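Print | E-mail this story

The Bathroom at Drodonville

By Kaja Mockus

So my aunt Pramila had one rule about the house in Drodonville, and it was that you could let the kitchen go, you could let the yard go, you could let your marriage go if you had to, but you kept the toilet clean. She said this to my cousin Deepika's fiancé the first time he ever came to dinner. He had a mouth full of rice. He nodded very fast.

I got the house in January, when she moved into the apartment over the Kosar bakery. She was 87 and done with stairs. I say "got," but what I mean is that I paid her $1115 a month for it and she came by whenever she felt like it to see what I was doing wrong.

The first place she looked was always the bathroom. It's a tiny room, the kind where you can wash your hands and touch the opposite wall with your hip, and it has wood floors, which every plumber who has ever come through has made a face at. My aunt loved those boards. She'd had a man named Abhishek Rathore out to price tile once, years back, and he wrote $3465 on the back of an envelope and she kept the envelope on the refrigerator under a magnet so she could be mad at it in the mornings.

"Three thousand dollars," she'd say, pouring her tea. "For a floor I already have!"

Anyway, the toilet. Her method was a dark brush pushed right up against the inside of the bowl, with a little yellow sponge held alongside it for the parts the brush was too stupid to find (her words). You leaned in. You bent your knees, because she had opinions about backs. And you did the back of the bowl first, up under the rim, where she claimed a person's character was kept.
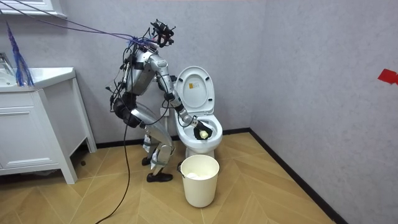
The bathroom at Drodonville, getting the inside of the bowl scrubbed. Note the floorboards.

I was thirty-four years old and she stood behind me in the doorway with her purse on her arm and watched me scrub.

"Lower," she said.

"I'm as low as I go."

"Your mother could get lower."

My mother was in Fotlow with a new hip and a boyfriend with a boat, and I doubt she was getting low for anybody, but I kept that to myself and went around again. My aunt hummed. She only knew the one song and it was from a commercial for Joshi pressure cookers, and to this day if I hear anything close to it I start looking for a brush.

Then she stopped humming. I thought maybe I'd missed a spot. I looked up and she was staring at the lid, at the label on the inside of it, the small white one with the orangey yellow printing. It had been there so long I'd quit noticing it.

"You didn't take that off," she said.

"You didn't take it off either! It was your toilet!"

"Your uncle wouldn't let me." She shifted the purse to her other arm. "He put this one in himself. It took him two days and he said words I had never heard, in three languages. And when he was finished I went to peel the sticker and he said, leave it, Pramila, I want it to look new."

I sat back on my heels. I'd known my uncle as a man who fell asleep in front of cricket with his glasses on his forehead. I had never once pictured him on that floor with a wrench.

"Did it?" I said. "Look new?"

"It looked like a toilet with a sticker on it."
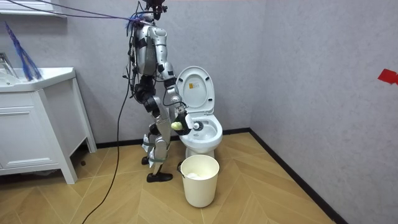 Lid up, seat down, label still in place. The wastebasket stands in front.

She told me the rest of it while I worked. How he'd flushed it eleven times to show her. How he called Renu Bhardwaj from across the street to come look, and Renu came, in her good sandals, and told him it was a very nice one, and he went and shook her hand. My aunt was laughing so hard by then that she had to hold on to the door, and then she needed a tissue, and then I did, and they all went into the cream-colored wastebasket on top of the others until it was a big white heap in there.

"You should empty that," she said, blowing her nose.

"I'm going to."

"Before lunch."

"Yes, Auntie."

She bent down a little, as far as she wanted to go, and looked into the bowl for a good long while. I waited. I've had job interviews that were easier. She'd have given me 100 dollars before she gave me a compliment, and she never gave me 100 dollars either.

"The back is all right," she said finally – and went off to see what I'd done to her kitchen.

Print | E-mail this story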